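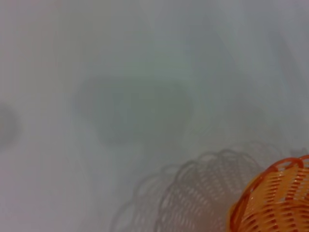

Papers > Household Studies > Storage and Surfaces > Section 4
Search this collection Go
June
Védís Þorgeirsson and Ebuka Dauda

4. Do catch-all baskets keep tables clear?

4.1 The claim

Advice on keeping house leans heavily on the catch-all basket. The reader is told to put one on the table, drop the day's small things into it, and carry the whole lot off at night. The Geltport guide, which most of our households had been given, puts this forward as a settled matter. We could not find out what it was settled by. The guide cites an earlier pamphlet, and the pamphlet cites the experience of its own author.

We think the claim is really two claims. The first is that a basket gathers things that would otherwise be spread over the table. The second is that the things then leave the table. The first is easy to believe and not very interesting, as any open container will gather things if it is put where people drop them. The second is the one that matters to a person who wants to eat dinner, and it is the one we doubt.

4.2 The baskets

Guides tend to speak of "a basket" as if all baskets were alike. The ones we met in Flimuston homes were not. Some were deep and plain, with a flat bottom and no handle. Others were closer to table ornaments, and we had trouble deciding whether to treat these as storage at all. The type is shown in Figure 3: an oval basket of orange coated wire, with a rim of large scalloped loops standing up like petals and a handle arching over the middle. A household that owns a basket like this may well have wanted it for its looks, and we should be slow to call it a tidying tool only because it can hold keys.

The handle deserves more attention than it gets. In the Geltport account it is the whole point, the part that turns a pile into a load that can be carried. But a handle that crosses the middle of a basket also crosses the opening. Several people told us they reached around it, or pushed mail in from the side, and one man in a second-floor apartment had stopped using the basket for anything larger than a pair of glasses. He still carried it to the shelf by its handle before meals – and carried it back afterward with the same glasses in it.

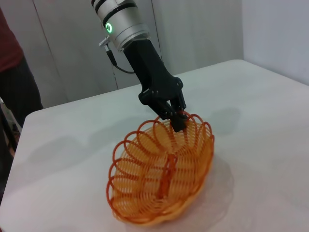

Open wire raises a further problem that the guides leave out. Small items can slip between the coils or catch in them, and coins, hairpins and the backs of earrings were the usual complaints. People dealt with this by laying a cloth in the bottom, or by keeping a saucer inside the basket, which makes one wonder what the basket was adding. Whether plain-sided containers do better in this respect we cannot say from our own visits. The Costel sheets suggest that they do, but those sheets were filled in by people who had picked their own containers and had reason to speak well of them.

4.3 What the diaries show

Each of 30 households kept a table diary. Together they gave us 800 entries, of which roughly 400 mention a basket in some way. We had hoped to follow single objects from the table to their proper places. Most entries do not allow it. "Cleared table" was a common one, and it can mean that everything was put away, or that the basket was moved to a chair.

This is a serious weakness and we do not think it can be repaired by clever coding. We tried Kvaran's scheme, under which a table counts as clear if a person could sit down and eat at it. By that rule the baskets look helpful. If we ask instead whether the things in the basket had been put away by the next day, the entries mostly do not tell us, and where they do, the news is mixed. One household wrote every Wednesday that the basket had been emptied. On our visit we were shown where it had been emptied to – a drawer in the hall.

We would therefore warn against reading the Kvaran result as support for the Geltport advice. A basket can be lifted off a table in one move, and nobody disputes that. The diaries give no good ground for saying that it shortens the work of sorting what is inside, and some of them hint that it puts the work off.

4.4 The table itself

Too little was written down about the tables. We noted size and shape, and in most homes the finish, but we did not record how much of the top was in use before the basket came. A small table with a basket on it may have less room for plates than the same table with a few loose letters. Households with pale tabletops also wiped them more often by their own account, and wiping means moving whatever is there. It is possible that some of the clearing credited to baskets belongs to the cloth. A later round of diaries would need a separate line for wiping, and a stricter word than "cleared."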